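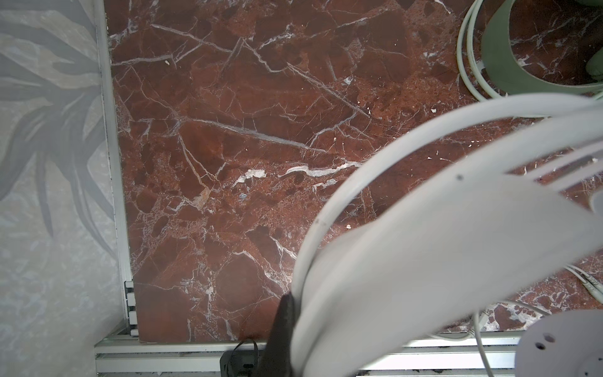
Wrist view of the red marble top, with the rails along two edges.

Workshop Tips: Getting Usable Numbers Off a Veined Stone Bench

These notes come out of the Skinness cable-handling study, in which robot arms pick up and set down headsets and their leads on a polished marble top. The method was written up in full elsewhere. What follows is the part that carries over to any home or shop bench where a camera has to find thin things on a busy surface.

1. Test the surface before the objects

Run the detector on the bare stone first. White veins on dark red marble have the same width and contrast as a white cable seen from above. In our first pass over bare stone, 404 image patches were marked as cable. None of them held one. Save these patches and feed them back as negatives. A plain gray mat fixes the problem faster, but then the result only holds for a plain gray mat.

2. Keep a straight edge in view

A slab edge beside aluminum extrusion gives a clean line that does not depend on the pattern in the stone. We fit two lines, one per rail, and take the corner as the origin. Brush out the slots before each session. Specks in the channels shift the fit, and the shift is hard to spot later.

3. Turn the lights down one step

Polished stone throws small highlights, and white plastic clips before the stone does. Set exposure on the brightest white item and let the marble go dark. The red channel still has enough detail at that setting. Lock the white balance as well.

4. Use two colors of cable

Train on white and pale green leads together. With white alone, the model learned "bright and thin" and followed the veins. Adding green cut false grasps from 12 per session to 4. The Flovetti weights did slightly better than the Moncrieff weights on coiled leads, and there was no difference on straight ones.
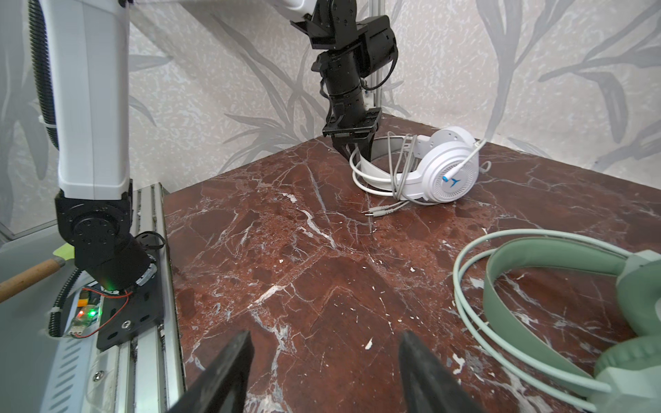 Two headsets on the bench, coiled leads included.

5. Grasp coils from the side

A coil approached from straight above gives the fingers several strands at once. Come in low and take the outermost strand, then lift slowly. Count a grasp as good only if one strand is held at the end of the lift. Looser scoring made our early results look better than they were.

6. Score the plug end separately

Metal plugs reflect the stone, so their outline changes with the arm's position. We log plug and cable as two classes. If you can keep only one, keep cable and trace it to its end.

7. Mind patterned walls

Large printed leaves have long curved edges, and a low camera angle puts them right behind the work. Mask everything past the rail – a fixed polygon is enough if the camera is fixed. For a moving wrist camera, project the bench outline into each image and discard what falls outside.

8. Write down the dull settings

Exposure, lamp height, finger opening, rail position. The final set had 1878 grasps, and nearly a tenth could not be used for want of one of these values.

Care of the stone

Wipe with a damp cloth and a drop of mild dish soap, then dry at once. No vinegar, lemon or bathroom cleaner on marble; acid dulls the polish and leaves a patch the camera will pick up as a separate region. Felt pads go under anything with a metal foot. If the stone gets resealed, repeat tip 1 before collecting more data.

Kodbridge bench notes. Next page: clamps for slotted rail.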